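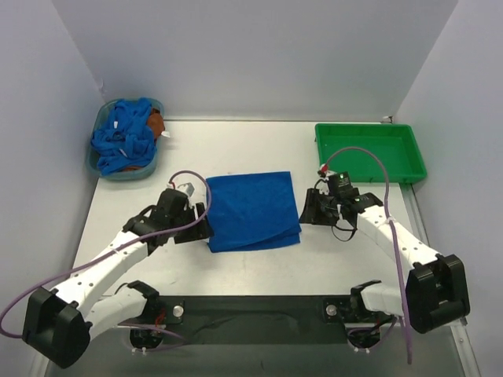 Heledd Gittins wrote:

> Are we still saying 1,000 folds before we train anything? I've got the sheet open and I can't tell whether the ones where the cloth gets dropped and picked up again go in the total. Also Pieter thinks we're being too tidy, starting with the cloth flat every time, and I've half come round to him. What do you want us to do for the rest of April?

Hi Heledd, hi all,

Yes, still 1,000, and yes, count the drops, as long as the cloth ends up folded. I'd much sooner have a few fumbles in there than a pile of perfect ones! If the arms never see a slipped corner they won't know what to do with one, and we had exactly that trouble with the napkins on Clusari (Rebecca will remember, she sat through most of it).

The sheet says 1,036 at the moment, but that's everything, including the ones I'd throw out. I went through the last batch after tea and marked 80 as no good. Mostly it's people stopping the recording while a gripper is still closed on the cloth, so could we please open both, back off a bit, and then stop? Berwyn, I'm looking at you, though I did it too, more than once.

So we're a bit short. Not by much, and Pieter's point gives us something useful to do with the gap. Let's make the new ones messier at the start:

- pull the cloth out of the basket and let it land however it lands
- don't smooth it by hand first, even if it's maddening
- swap between the blue and the brown, so it isn't all one colour
- move the green tray now and then, but keep it where both arms can get at it

On the last one, the fold still counts if it never makes it to the tray. Just put "fold only" in the notes column. I know some of you have been writing "no tray" and some "partial", and I've been changing them over as I find them, but I'm bound to miss a few.

Cledwyn asked me separately about slowing down. Please don't do it on purpose! Go at whatever speed feels natural on the day. We had some 11 runs early on where I was being terribly careful and they look like someone defusing a bomb.

One thing I haven't made up my mind about is whether to keep two people's folds apart in training. Pieter folds in half and then half again, Rebecca brings the sides in first, and I do a bit of both depending on how the cloth is lying. Has anyone got a view? If you have, reply to the list and not just to me, as I lose things.

Florketti files go in the usual folder.

Berwyn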